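Notes on Keeping a Small Refreshment Table

This entry continues the household notes begun last April, when I undertook to record how the side room at Lallombridge is arranged and kept. Several readers have asked for more detail on the refreshment table, and Leonie Eberhard was good enough to remind me twice. I shall confine myself to the table, its cloth and the mat, and leave the matter of the chairs for another entry.

The covering

The table is fitted with a thick blue cloth with a carpet-like surface. It was selected over a smooth cover on the advice of Uwe Petersen, who has furnished rooms of this kind before. The pile holds light articles in place and softens the sound of things being set down. It also holds crumbs. The cloth should be brushed in one direction before anything is laid on it, and brushed again when the table is cleared. A damp sponge is to be avoided.

The divider behind the table is a folding one with woven panels in pale beige. I prefer to have it stand close to the table, as it gives the corner a background and keeps the rest of the room out of mind. The weave collects dust in its small openings, and a soft paintbrush has proved the best tool for it.

The placemat

A single woven mat in a grayish tone is used in the middle of the table. The present one was purchased from Niltgate for the sum of 8 dollars and has given satisfactory service. It should be the first article put down. When it is laid after the drinks and snacks, it tends to end up over or against one of them, and a corner must then be lifted and the whole thing set again.

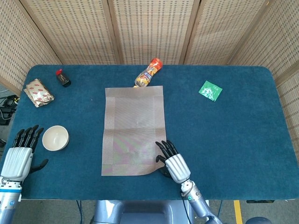

Drinks and small packets

Bottles are best kept upright and at the back. In practice they are often laid on their sides, particularly when the table is being rearranged, and I have no strong objection provided that the cap is closed. Snacks in foil wrappers are placed to the left, and small flat packets to the right, where they can be found without moving anything else. Svenja Gruber has proposed a tray for the packets. The proposal is under consideration.

Woven mats of this type take a crease very readily. Ours has one across the middle, and the cloth beneath gives it nothing firm to lie against. Pressing by hand has a limited effect. 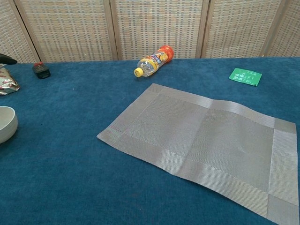
My own practice is to roll the mat against the direction of the crease and leave it overnight with a rubber band at each end - loosely, so that the border is not marked. Nicanor Bravo recommends a cool iron and a cotton towel. I have not yet attempted this with a mat of such a fine texture, and would be glad to hear from any reader who has.

The next entry will deal with the chairs and, if space permits, with the lamp from Trirkbridge.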